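Filed under: Household Textiles / List Archive
Reading time: 2 min
Last updated: May 16, 2023

Re: [tedwood-home] Pink cloths with the fluffy edging – how do you fold yours?

On the list, Neves wrote:

> I bought a stack of those ribbed pink cleaning cloths
> and I can't get them to lie flat in the drawer. The
> edging springs up whatever I do. Do you all fold them,
> roll them, or just stuff them in? And do you wash them
> with the towels?

Dear Neves, and hello to everyone else who has been quietly reading along,

I was so pleased to see your question, as I've been fussing over these same cloths since September and my family is tired of hearing about it! I used to fold mine in quarters like dish towels, and every time I opened the drawer they had puffed up again and caught on the runner. A soft curl suits them much better, with the ribs following the bend and the white edging left on the outside.

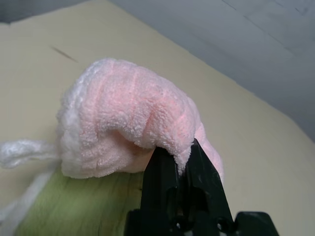

Posted by Valter Cunha to tedwood-home

The pile on the pink side is the part I'd look after. It goes a bit frosted at the tips, paler than the grooves, and I rather like it that way. The white border is chunky, more like yarn than hem, and there's a loop of the same fluffy stuff, so I hang mine by the loop whenever there's a free hook – the drawer is really for the spares.

As for washing, please keep them away from the bath towels! Mine came out covered in navy lint and it took me an entire evening with a clothes brush to put them right. I use a mesh bag now, a cool wash, and no softener. I did try drying them on the radiator over the winter and the edging went stiff on me, so they go on the rack in the hallway instead, where they take about 60 minutes longer than I'd like.

If your drawer is shallow, do try the curl with only two or three cloths side by side before you redo the whole stack. And let me know which way you have the ribs running, as my sister swears by the other direction and we have never settled it.

Warmly,
Valter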